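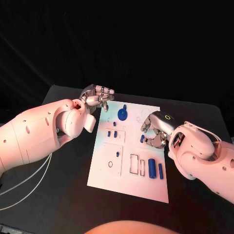
Buveck recalls folding bench over pin that will not stay put

Buveck is recalling 1,306 of its Trindley folding weight benches after customers found that the backrest could pick its own angle, usually flat.

The fault lies in the spring pin that locks the back pad. On benches sold since June, the pin can ride up out of its hole when the user shifts around, and the pad then drops to the lowest setting. The company's notice calls this "unplanned decline positioning." Owners have used shorter words on the product page, where the bench still has four and a half stars, mostly for its color.

Buveck says it has received no reports of serious injury. It did receive a number of reports of bruised elbows, and one of a cracked floor tile, which the company has agreed to pay for.

The Trindley is sold with a load rating of 400 pounds. That figure still stands, according to the notice, as long as the back pad is flat — the one position the bench can be trusted to hold. Until a repair kit arrives, owners are asked not to use any incline setting and to keep the total load, lifter included, under 100 pounds. This rules out most lifters before they have picked anything up.

The kit holds a longer pin, a stiffer spring and a new sticker. Sornum, the store chain that carries the bench, will hand out kits at its service desks and fit them free for anyone who brings the bench in. It folds, after all. Owners who would like their money back need the receipt and both hex keys from the box.

The Bugti, a flat bench from the same maker with no moving parts, is not affected.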